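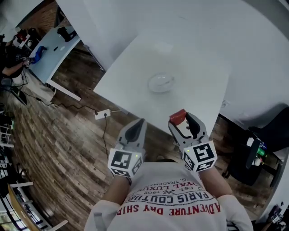 Man-sik Han spent eleven years on a bank's treasury desk before he started writing about private currencies, and he says the second job has made him fonder of the first. "At the bank we at least had to write down what could go wrong," he says. "Then we ignored it, but it was on paper."

I went to see him in August because of Jirkero, a token that promises to hold its value at one dollar and pay its holders a yearly return on top. Its backers say the return comes from lending to small importers through a platform called Prarkorden. Han has read the reserve statements. He thinks the story is thinner than it sounds.

"The last statement lists 119 loans," he says. "Fine. But 98 of them fall due in the same quarter. If you ran a credit union like that, someone would ring you up and ask what you were doing."

I put it to him that the token has never slipped from its dollar. He shrugged at that. A fixed price, in his view, tells you how much the issuer is willing to spend defending it, and very little about what sits behind it. "Everything that has ever been pegged was pegged until the afternoon it wasn't. People point to the flat line on the chart as if the line were the collateral."

His other complaint is about redemption. A holder can cash out directly with the issuer only in lots of 2,000 tokens or more. Anyone with less has to sell to another holder on an exchange. Han calls this the oldest trick in the business, though I think that's a bit strong, as plenty of respectable money funds have minimums. When I said so he gave some ground.

"All right, a minimum isn't a trick by itself," he said. "But ask who is left holding the thing if there's a run. The big accounts go out the front door at par. The small ones sell to whoever will have them, at whatever price. It's a queue, and you can read in the terms where you're standing in it."

Some of what he told me I found less convincing. He believes nearly all of these tokens will end up inside ordinary banks within 5 years, regulated as deposits. He offered no figures for this. He was also sure that Jiltness, the firm that reviews Jirkero's reserves each month, would drop the client before long, and when I asked how he knew, he said it was a feeling. Feelings are what he accuses the other side of trading on.

He is on firmer ground with Bratu. That was a smaller token with a similar pitch, and Han held some of it himself – he brought this up before I could. He bought it to see how the paperwork worked and lost most of what he put in. The reserves had been real, he says, but they were lent out for longer than the holders were prepared to wait.

"There was no villain in it. I know readers like a villain. There was a mismatch, and it was sitting on page four the whole time. I'd read page four. I bought it anyway, because the rate was good and I thought I'd be quicker than the rest."

Would he have been, with a bit more warning? He didn't think so.

I asked what would change his mind about Jirkero. He wants loan maturities spread across the year, the same redemption terms for every holder, and a full audit in place of a monthly review. He has written to the issuer asking for all of that, and so far has had one reply, thanking him for his interest and inviting him to join the mailing list.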